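Getting my dog painting printed on a phone case without the colours going muddy
Mavilgate Community Help > Custom Cases > Artwork and Uploads

Posted by Anca Husar

Hello everyone, I hope this is the right spot for it! I painted our old greyhound in watercolour for Mum's birthday and I'd love to have him printed on a case for her, the Skanden slim one with the matte finish.

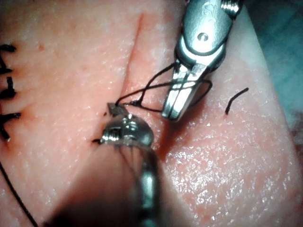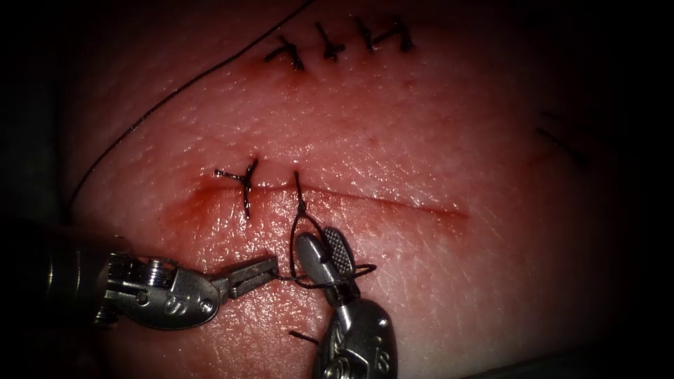 Mavilgate Community Help, Custom Cases and Artwork Team

I've scanned the painting at home and on my computer it looks lovely, all soft greys with a bit of lavender in the shadows. But when I put it into the case designer, the greys go brown and flat and his poor face looks like it's been left out in the rain. I've tried 2 different scans and a photo taken near the kitchen window, and the photo was worse. Is the preview wrong, or will it really print like that? Also, his nose lands right where the camera hole goes, and I can't see how to shift him down without chopping off his feet (he has very elegant feet, so I'd rather keep them).

Mum isn't fussy, but I am, and I don't want to pay for one and then find out. Thanks so much for any help.

Manole

Hi Anca, what a beautiful present. I've done a fair few of these for family, mostly cats, and the brown greys got me the first time as well. Have a look at the colour profile on your file. My scanner saves in a wide one by default and the designer doesn't read it properly, so everything goes dull. Open the scan in whatever photo program you've got, convert it to sRGB, save a fresh copy and upload that. Keep your original somewhere safe before you start fiddling!

For the size, I scan small paintings at 500 dpi and then I've got plenty to play with. As for the nose, don't move the dog, make the paper bigger. Add a wide strip of plain background above his head in the photo program, matched to your paper colour, and when the designer fits the picture to the case he'll sit lower with his feet still on. It took me 3 goes to get the strip tall enough, so be patient with it. Leave a little spare at the bottom too, as the print wraps around the edge.

Matte does soften pale washes a touch. I nudge the contrast up slightly, only slightly, or the paper grain starts to look like dirt.

jundon_fan

just get the glossy one, colours are heaps brighter. had a Jundon case with my parrot on it for 2 years and still looks good

Anca Husar

Manole, you're a treasure, it was the profile! He's gone back to grey in the preview, lavender and all. I'm off to make his strip of background now, and thank you too for the glossy suggestion, though Mum drops everything and likes a bit of grip.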